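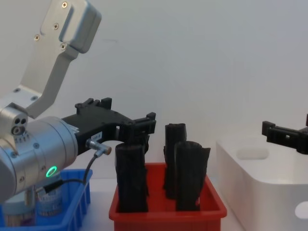

Start Garage Diary Road Trips Recipes About Write to Me

Diary > Cars > The Wagon

November, by Fotini Tsolakis

The hum

It began as a sort of hum, somewhere past Engelhardt on the long downhill stretch, and I did what I always do with a new noise in the car, which was to turn up the radio. I am not proud of this. My father could hear a loose heat shield from the kitchen with the window closed, and he would have had me pulled over on the shoulder before the next exit with my ear to the fender. But I had a trunk full of quince and a cousin waiting for it, and the wagon has made so many noises over the years that I've come to think of it as talkative.

By the time I got home that evening the hum had turned into more of a growl. It came on at city speeds, got louder as I went faster, and had nothing to do with the engine at all. I could put the car in neutral on the hill behind the library and coast, and there it was, still growling away at me. Then I noticed that if I swung the wheel a little to the left, as you do on a curve, it got worse, and if I swung it right it nearly went away. I spent a good part of that week looking for curves (there are not many in our part of town, and I believe I worried the people on Mill Lane by going past so often).

So of course I asked everybody. Idalina Peixoto, from my Tuesday-that-moves-around book group, was sure it was the tires. She'd had the very same sound in her little hatchback, and it was the tread worn into steps along the inside edge, what they call cupping. She told me to run my palm over the tread one way and then the other. If it feels smooth in one direction and like a saw in the other, there you are. I did it in the driveway in my good coat and came away with black hands and no saw. Mine felt the same both ways.

My brother-in-law said transmission, but he says transmission about everything, including once a door.

Then I wrote to Lleucu Landeg, who some of you will remember from the posts about the camper. She wrote back with one line: "Wheel bearing, right front, don't wait." I wrote back asking how she could possibly tell from Wales, and she explained it so nicely that I'm going to pass it along. When you steer left, the weight of the car leans over onto the right side, so whichever bearing is carrying the extra load is the one that complains. Steer right and you take the load off it again. It isn't foolproof, she said, and there are cars that will fool you completely, but it's a good first guess and it costs nothing.

I should say that I did try to check it myself, and if you have a decent jack and a proper stand (please, please use the stand) you can too. With the wheel off the ground you take hold of it at the top and bottom and rock it. Any looseness or clunk and you want to look further. Then you spin it with one hand and rest the other on the coil spring, and a rough bearing will send a grumble right up into your fingers. I was so pleased when I felt it! It's a gritty kind of feeling, like turning a pepper mill. The left side I did for comparison, and it was as smooth as anything.
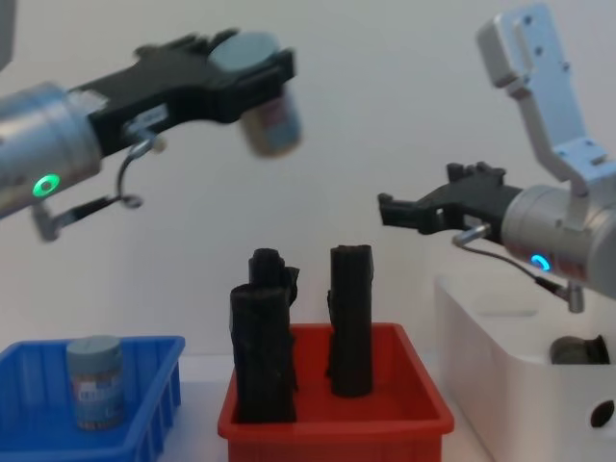 Now, knowing what is wrong and fixing it are different animals, and on my wagon the bearing is the old pressed-in type. Newer cars often have the whole hub as one piece that bolts on, and a patient person can change it on a weekend. Mine has to come out of the knuckle on a hydraulic press, and the new one has to go in square, pushed only on its outer ring, or you've ruined it before you ever drive on it. I don't own a press and I don't have anywhere to put one. I did look at a screw-type kit that Flollumex sells for doing it on the car, and I even had it in the online basket for a night, but when I read that you really want an impact wrench and a second person, I closed the computer and went to bed.

The first quote I got was from the big place out by the ring road, and it was 1500 dollars. I asked the young man to say it again. To be fair to him, he had both sides on there, and both knuckles, and an alignment, and a set of struts that he felt I might be wanting. He was perfectly polite about it. I said I'd think it over, and I thought it over all the way across the parking lot.

The second was from Testerik, which is down in Drerkau behind the feed store, and which I'd driven past for years under the impression that they only did tractors. They do mostly do tractors! But Heike Hagedorn, who owns it, has a press in the back the size of a wardrobe and is fond of old wagons, and she took mine for a ride up the hill and back with her head tipped to one side, just like my father used to. One side, bearing and labor, new axle nut, new snap ring: 399 dollars. She said the struts were fine and that I might think about them in a couple of years if I was still speaking to the car.

I sat in her office with a coffee while Fulgencio Figueroa did the work, and since the door was open and he didn't seem to mind an audience, I ended up standing in it most of the morning. The axle nut was the first fight. It had been on there since before I bought the car, and he soaked it and went off and changed somebody's wiper blades and came back to it. Then the knuckle came out, and the hub was pressed from it, and one ring of the old bearing stayed stuck on the hub as if it had been welded. He told me this happens nearly every time. He got it off with a puller and a good deal of muttering in Spanish.

When he had it in pieces he let me see the old bearing. I had imagined something dramatic, but all there was to find was a dull gray patch on the race where it ought to have been shiny, and the grease gone the color of coffee. A patch you could cover with your little fingernail, and I'd been hearing it over the radio for weeks. Water gets past the seal, he said, or somebody hits a curb. I said I couldn't think of any curb. (I could think of 2, if we are being strict, and one of them was at the dentist.)

A few things I'd pass on, for anyone with a growl of their own.

Ask whether the price includes the small parts. The axle nut on many cars is meant to be used once, and so is the snap ring, and they don't cost much, but you'd like to see them on the bill. Ask how they tighten the axle nut, too. Fulgencio lowered the car back onto its wheels before he did the final tightening with a long torque wrench, because turning it down hard with an air gun is one of the ways a new bearing gets an early start on being an old one. If your car has a sensor ring for the antilock brakes built into the bearing seal, as lots do, the thing has to go in the right way around. Heike keeps a little card that picks up the magnetic side. She says she's had cars come to her from elsewhere with the bearing in backward and the warning light on, and the owner already sold a new sensor for it.

And do go sooner than I did. A noisy bearing will usually give you a fair amount of warning, but it doesn't tell you how much of it you've already used up.

The drive home was so quiet that I heard things I'd forgotten the wagon did. The glove box ticks. The back seat belt taps on the plastic whenever the window is down. I took the long way, past Engelhardt and down the same hill, 46 miles in all when I'd only needed to go across town, and steered a bit left and a bit right like a fool the whole way down, with the radio off.

Lleucu wants to know what I did about the quince. My cousin got hers, a little bruised, and what was left over is simmering as I type this. I'll put the recipe up once I know whether it sets. Heike has been promised a jar, and I've told Fulgencio he can have one too if he'll look at that glove box.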